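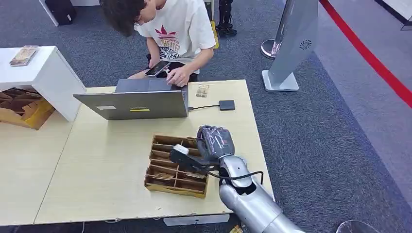
Plumesholm and Drusdale Community Safety Group

Minutes of the January meeting, held in the upstairs room at the library, 6.30pm

In the chair: Delyth Penry

1. Minutes of the last meeting
Agreed, with one correction. The garage break-ins under item 4 were on Herrero Lane, not Herrero Close.

2. Police report
The neighbourhood constable reported 6 thefts from vans since the last meeting, all overnight and all in Drusdale. Power tools were taken each time. One man has been charged in connection with 3 of them and is on bail with a curfew. Enquiries into the others continue.
Two shed burglaries were reported in Plumesholm. A bicycle taken from one of them was found by the canal and has gone back to its owner.
Residents asked why calls to the non-emergency number were taking so long to answer. The constable will raise this with the control room and bring a reply to the next meeting.

3. Doorstep callers
A resident of Mill Rise paid 125 pounds in cash to a caller who offered to clear her gutters and did not come back. The same caller may have visited Church Row. Trading standards have been told. DP to put a notice in the newsletter asking people to report similar visits.

4. Tool marking
Esik Hardware has offered its car park for a Saturday morning marking session. Accepted with thanks. Date to be fixed once the police marking kit is confirmed.

5. Lighting on the station path
The council has quoted 3,000 pounds for replacing the broken lamps between the footbridge and Station Road. The group has no budget for this. Agreed to ask the ward councillors to meet the cost from their local fund. DP to write.

6. Any other business
The noticeboard outside the post office has a broken lock. Carried over.

Meeting closed at 7.50pm. Next meeting in the same room, 6.30pm.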